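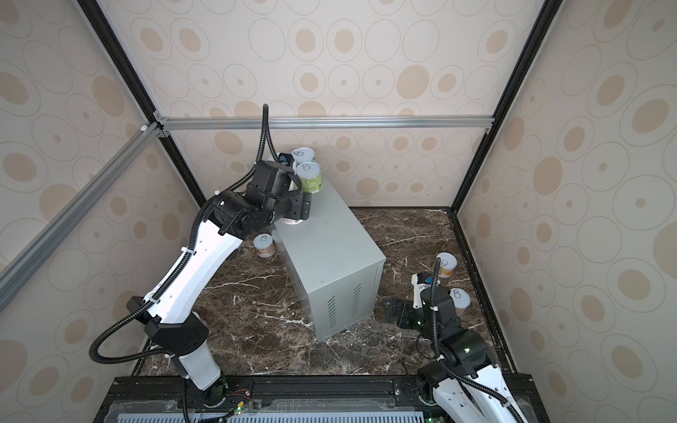 April, kitchen notebook - black bean filling, batch 2

Repeated the Tumarari filling with less liquid. The first batch was too thin to sit in a baked potato and ran out the sides when cut.

Onion and pepper went in first, medium heat, until soft but not brown. Then garlic, cumin and smoked paprika for a minute. Beans drained and rinsed this time. Used half the tomato and held the stock back until the end, then added only a splash.

Total weight in the pot before simmering was 1,417 g. Simmered uncovered for 20 minutes, stirring every so often. Mashed a few spoonfuls of beans against the side to thicken it. Stopped when a spoon dragged across the bottom left a clear line.

Yield came to some 1,000 g after cooling. I lost a bit to the spoon and the tasting bowls, so don't read too much into that.

Taste: better than batch 1. Salt is right. The paprika is a little strong at first and settles once the filling has cooled. Lime at the end helped - lime during cooking did nothing last time except turn it dull.

Leire Requena tried it cold and again reheated. She prefers it reheated and wants more pepper, cut larger. She also thinks the Conora version with corn should use this same base. I agree, but the corn brings its own sweetness, so the onion may have to come down.

Containers are in the Pramside fridge, second shelf, marked B2. Please leave one unopened for the reheating check.

To do:
Try the thick version in sweet potato as well as russet.
Weigh the pepper after trimming. I only wrote down the whole weight.
Ask Cantero if the smaller trays are back in stock.
Freeze one portion flat in a bag and see if the beans split.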